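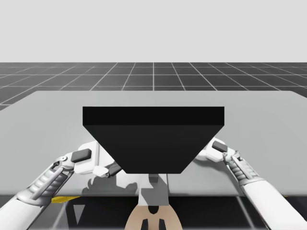 The Long Life of the Kitchen Table

Clotilde Collet bought her first kitchen table from a neighbor who was moving out of Vinwood and did not want to pay to haul it. It had a burn mark near one end and a leg that had been glued more than once. She ate at it, did her taxes on it and raised two children around it. When the second child left for college she thought about getting rid of it, and then she started repairing other people's tables instead.

Her shop is in Herik, in the back half of a building that used to sell tires. Most weeks there are three or four tables in various stages of work, and a longer row of chairs that customers dropped off at the same time and forgot to mention on the phone. She charges by the hour and gives an estimate first. A wobbly leg is usually a morning's work. A split top can take five days, most of which is waiting for glue.

"People come in apologizing," she says. "They tell me it isn't worth anything. I tell them I'm not an appraiser."

The kitchen table as most Americans think of it is a fairly recent piece of furniture. For a long time, in ordinary houses, a table was a board laid on trestles, and it was taken down after the meal so the room could be used for something else. Wealthier homes kept heavy tables that stayed put. An inventory Collet keeps framed by the door, copied for her by a customer who was tracing his family, is dated 1662 and lists a table board and its trestles as two separate items. The board was left to one son and the trestles to the other. She has never found out what they did about it.

Later, when cooking moved into a room of its own, a table went in with it, mainly as a place to work. Dough was rolled on it and chickens were cut up on it. The family ate somewhere else if there was somewhere else. The idea that everyone would sit down in the kitchen on purpose, company included, took hold slowly, and in many houses it came about when the dining room filled up with a desk, a sewing machine or a grown child who had moved back home.

That shift shows up in the furniture. Tables built for work tend to be a little higher and narrower, with plain legs set close to the corners and often a drawer for knives or string. Tables built for eating leave room for knees. Collet can tell which kind she has by sitting down at it. A deep rail under the top is the usual complaint, and there is little she can do about it short of raising the whole table on new feet.

She has opinions about size. The most common mistake, she says, is buying for Thanksgiving. A family of three will buy a table for ten and spend the rest of the year eating at one corner of it while mail builds up on the other end. She suggests measuring the room, leaving a yard behind each chair, and seeing what is left. Guests can be handled with a leaf or a card table with a cloth over it.

Finish is the other thing people ask about. The hard, clear coatings used on most factory tables hold up well for years and then fail all at once, and a scratch that goes through can't be patched so that it disappears. Oil wears faster but can be renewed in an evening with a rag. Collet uses oil on her own table and a tougher varnish for customers with small children. She keeps a sample board on the wall with a ring from a coffee cup left on each finish overnight. It has settled a number of disagreements between husbands and wives.

In November the shop gets busy. Customers who have lived with a loose joint since spring suddenly want it fixed before the holidays, and Collet stops taking new work before Thanksgiving week. Last fall one couple from the Sharifi Street apartments carried a table in upside down on a hand truck, six blocks, in the rain. The old glue had let go at all four corners. She had it back to them in time, with $324 on the bill, almost as much as they had paid for it new.

They paid without arguing. The woman told her that her father had done the crossword at it every day until he died, and that you could feel the pen marks if you ran a hand over the spot. She asked for the top to be left alone.

Collet gets that request often. She cleans the top, waxes it if the owner agrees, and does the rest of her work underneath.

Her own table still has the burn mark. The glued leg gave out again last winter, and she turned a new one from a piece of maple she had been saving. It is a shade lighter than the other three. Her daughter has asked for the table, and her son has asked for the chairs.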